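From the Fulville Lab: Keeping the Blurry Frames

If you have been reading this newsletter since the spring, you know that the desk task has been a stubborn one. A robot arm has to pick up small binder clips from a cluttered desk shelf and drop them into a clear container, with a keyboard, a mouse and the usual desk stuff left lying where it is. It sounds like a warm-up exercise. It kept us busy for months! But we finally have a result we're excited to share, and the part we like best is that it came from data we already had and were about to throw out.

First, a little background for new subscribers. Jernomer is our project on learning small, fiddly tabletop jobs from demonstrations. A person drives the arms through the task, the cameras and joint sensors record everything, and a policy is trained to map what the cameras see to what the arms should do next. We use a fixed camera that takes in the workspace and a camera mounted close to each gripper. The fixed view tells the policy where things are in general. The wrist view is for the last stretch, when the fingers are near a clip and a small error means pinching nothing, or knocking the clip under the keyboard.

The trouble with a wrist camera is that it goes wherever the wrist goes. When the operator swings the arm across the desk, the picture smears, and the faster and more confident the operator, the worse it gets. Our recording software, the Haslinger toolkit, came with a quality filter that we had configured ourselves in the early days of the project. It scored every recording for sharpness, and if too long a stretch of wrist video fell below the line, the whole demonstration was dropped.
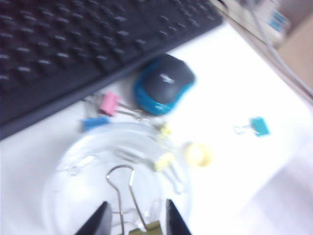 We set that line ourselves and it seemed sensible. Everybody in this field has been told that clean data beats messy data, and a smeared wrist frame looks about as messy as it gets. So we ran the filter, trained on what passed, and got a policy that was polite, slow and not very good. It would hover over a clip as if it were thinking it over. Sometimes it lowered the fingers beautifully and then just stopped.

Then, while moving files for a backup, one of us looked at the counts. We had recorded 126 demonstrations of the desk task. The filter had kept 43. And the ones it kept were mostly the hesitant ones, made by operators still getting used to the controls (the author's own are well represented, sorry to say). The quick, smooth demonstrations, the ones you'd pick out if you wanted to show a visitor how the job should be done, were nearly all in the reject folder. We had been teaching the robot from our most nervous driving.

So the question became a fun one. What happens if we put everything back?

Training on the full set with no other changes helped right away, which was a nice afternoon. The arm moved with more purpose and the long hovering mostly went away. But a new problem showed up. On fast approaches the policy would commit to a spot a little to one side of the clip and close on bare desk. Our reading is that it was leaning on the wrist view even while the wrist view was smeared, and a smeared clip doesn't have a clear edge to aim for.

The fix we settled on is simple, and we think that's a good thing. We call it the Goltamura weighting, after the name of the folder it first lived in. For each moment in a demonstration, we estimate how fast the wrist camera is moving. The joint sensors give us that for free, so we don't need to analyze the picture at all. When the camera is moving fast, the policy is trained to take more of its information from the fixed view. As the arm slows down for the grasp, the balance shifts smoothly back to the wrist. No frames are deleted. The blurry ones stay in, and the policy gets to learn what a keyboard or a clip looks like when it is rushing past, so it is less thrown off by the same thing when it drives the arm itself.

That last point deserves an extra sentence or two. At run time the robot's own wrist camera blurs just as much as it did during the demonstrations. A policy trained only on crisp pictures meets its first smeared one in the middle of a live run, at the worst possible moment. We had built a filter that guaranteed this. Once we saw it that way it was hard to unsee it, and we spent a cheerful week going back over older tasks to find out where else we had done the same. 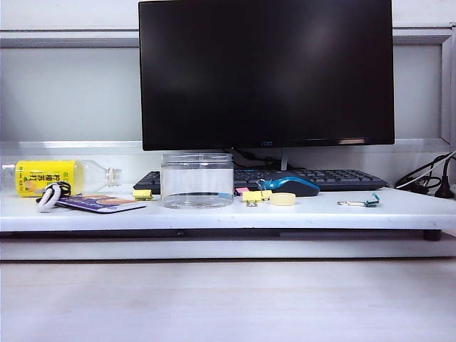 For the tests we kept the desk the way desks are. Ours is no showroom. The clips come in several colors and they are small, which makes them a good challenge for the fixed camera: from a distance a clip lying flat is a dab of color with a bit of thin wire attached, and some of them get placed right up against bigger objects. Clear plastic and glass are hard in a different way. The camera sees straight through the walls to whatever is behind, so the policy has to find the rim from a few reflections. The older policy was quite happy to release a clip just outside the container. It had learned roughly the right place to let go without learning where the opening was.

We tried six layouts, shuffling the clips and the container between them and leaving the furniture of the desk alone. The policies took turns on each layout, and the person resetting the desk didn't know which one would run next. That sounds like a small detail. It mattered more than we expected! In our informal tries before the proper tests, we had been placing clips a little more kindly when we knew the new policy was up.

The outcome was clear enough that we stopped arguing about it. The policy trained on the filtered set came last on every layout. The full set without the weighting came second, with a lot of near misses on the quick approaches. The full set with the weighting came first on every layout, and it was also the quickest, which we hadn't planned for and which made the whole room grin. Fast demonstrations produce fast policies. It's obvious when you write it down.

We went through the failures of the best policy one at a time, and six of them were worth a long look. In most of those the arm got hold of the wire handles with the body of the clip hanging at an odd tilt, and then the clip caught on the rim on the way in. That's a grasping problem and the camera weighting was never going to solve it. In the others the arm reached for a clip lying close to something of a similar color and closed on the wrong side of it. More demonstrations of exactly that situation would probably help, and we are collecting them.

Some cautions, because we'd like other groups to try this and we don't want anyone to be surprised. First, we are talking about one desk, one kind of object and one family of grippers. Second, our blur comes almost entirely from camera motion. If your wrist pictures are bad because the focus is off or the lens is dirty, joint speed will tell you nothing and the weighting will happily trust a useless view. Third, the full set beats the filtered set partly because it is bigger. We did the obvious check, training on a random pick from the full set, matched in size to what the filter had kept. It still did better than the filtered version, but the gap got smaller. So some of the gain is simply more data, and some is that the data we had thrown out was better driven.

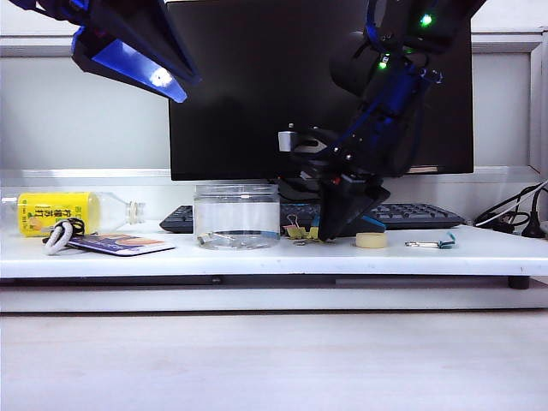

The two-arm version is next. So far the arm doing the picking has had most of our attention, and the weighting treats each wrist camera separately, using the speed of its own arm. That works when one arm moves and the other holds still. It gets more interesting when both are moving, because then both wrist views can go soft at once and the fixed camera has to carry everything, sometimes with an arm blocking part of its view. We have an idea for handling this by letting each arm borrow from the other's camera when that one happens to be steadier. Early runs are encouraging, in the sense that nothing has been knocked off the shelf lately.

We are also changing how we collect demonstrations, and this may turn out to be the more useful lesson for people who will never touch our code. Operators used to be told to go slowly so that the recordings would pass the filter. Now the instruction is to do the job at whatever pace feels natural. Sessions are shorter, people get less tired, and the motions look better. One operator told us it was the first time driving the arms had felt like play.

The sharpness filter is still in our copy of the software, switched off by default, and it now writes a note to the log when a recording would have been rejected. We kept it because the score is handy for spotting a camera that has come loose. If you keep a reject folder of your own, please go and look in it! We would love to hear what you find, especially from anyone working with wrist cameras on tasks that need speed, and especially if our weighting falls over on your setup. Jernomer readers can reply straight to this newsletter. The training settings and the list of layouts will go out with the next issue, along with the first two-arm numbers if we have them by then.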